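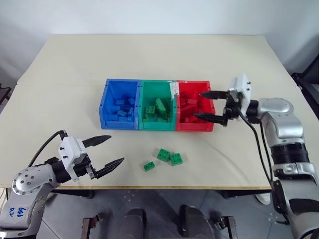

## Washing and sorting plastic building blocks at home

My sister gave us two big sacks of blocks when her boys became too old for them. They lived for years in her garage in Louro, and they were grey from dust and a bit sticky. I have washed a lot of blocks since then, also for neighbours, and I write down what works in my kitchen. If your water is very hard or your blocks are very old, please test with a few pieces first.

### Before the water

Spread an old bed sheet on the floor and pour everything on it. You will find coins, hair elastics, dry peas, and in our case a tooth. Take out by hand everything that must not become wet:

- pieces with a motor, a light or a battery box
- pieces with stickers (the glue becomes soft and the corner lifts up)
- metal axles and anything with a spring
- fabric, string and small flags

These pieces I clean with a slightly damp cloth and a cotton bud, and then they wait on a saucer. Pull apart all blocks that are still joined. Dirt sits exactly in the line between two blocks, and water stays there also. For thin flat plates that don't want to separate, use an old plastic card. Please not a knife, and please not your teeth. Small marks from teeth never go away.

### The washing

I use a laundry tub, but a bathtub or a clean bucket is also good. The water should be lukewarm, so that your hand feels comfortable in it. Hot water can change the shape of the plastic, and a block which is only a little bit bent will not hold any more.

1. Put a small squeeze of dish soap in the tub and fill it halfway.
2. Add the blocks, not more than you can move easily with both hands.
3. Stir them and leave them for one hour. Stir again when you walk past.
4. Brush the worst ones with a soft toothbrush, especially the underside.
5. Rinse twice in clean cold water.

For the rinsing I use a colander with small holes. The little round pieces love to go down the drain, so put the plug in before you tip anything out.

If there is a smell of cellar or smoke, add a cup of white vinegar to the first rinse and wait 20 minutes. Do not mix vinegar with bleach, never. I don't use bleach at all for toys.

What about the washing machine? I tried it with a mesh bag on the cold program. The blocks came out clean but with many fine scratches, and the noise was terrible. The dishwasher I don't recommend, the heating part at the bottom is too warm for a piece that falls down.

### Drying

This is the part where people have no patience. The inside of a block holds a drop of water for a long time, and if you close the lid on it you will have the same cellar smell again in January.

Shake the blocks in a dry towel, holding the four corners like a bag. Then lay them out in one layer on another towel with the open side down. After some hours turn them so the open side looks up. I leave ours overnight and the whole next day near a window, but out of the direct sun, because white and blue pieces can change colour there. A fan on the low setting helps a lot. A hair dryer I would use only on cold.

### By colour or by shape?

We sort by colour. It is quick, a small child can do it without help, and it looks tidy on the shelf. Use open boxes with a low front, so the hand goes in easily, and keep each box only half full – a child who can't see the bottom will tip it out, every time.

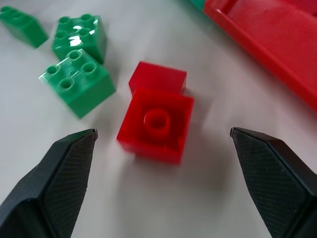
Oriana Aravena wrote to me that in her house colour was a mistake. With one colour in each box, she says, you see the red ones very well but you can't find the small red piece between all the other red pieces, and her daughter gave up building after ten minutes. She now sorts by size, with the smallest pieces in jam jars, and uses colour only for the big basic blocks.

I think she is right for a large collection. With 400 blocks colour is enough. With 1200 I would make a second sorting, and take the small and strange pieces out from every colour:

- wheels and tires together
- windows and doors together
- people, hats and hair together
- everything thinner than a normal block

A muffin tin is very nice for this work, and a cutlery tray from the thrift store can be the permanent home.
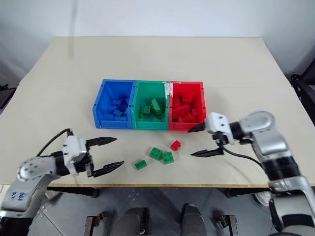 For labels I use masking tape and a soft pencil. It comes off again without glue if you change it every few months, and you will change it, believe me. Paper labels with a printer look beautiful for one week. If the tape has already left something sticky, rub it with a drop of cooking oil, wait five minutes, and then wash with soap.

### To keep it clean

Put a mat or a sheet under the building place. In the evening you lift the corners and all goes back in one movement. Keep snacks away, most of all anything with jam or icing sugar. I vacuum the empty boxes when I change the beds, with a thin sock over the hose, fixed with an elastic. The dust goes through and the blocks stay in the sock.

Wash the whole collection once in the year. If somebody in the house was sick, you can wash only the pieces they played with.

Broken blocks with a sharp edge go out. Scratched ones we keep in a bag for the sandbox at my mother's place, where they get a second life as walls for the snails.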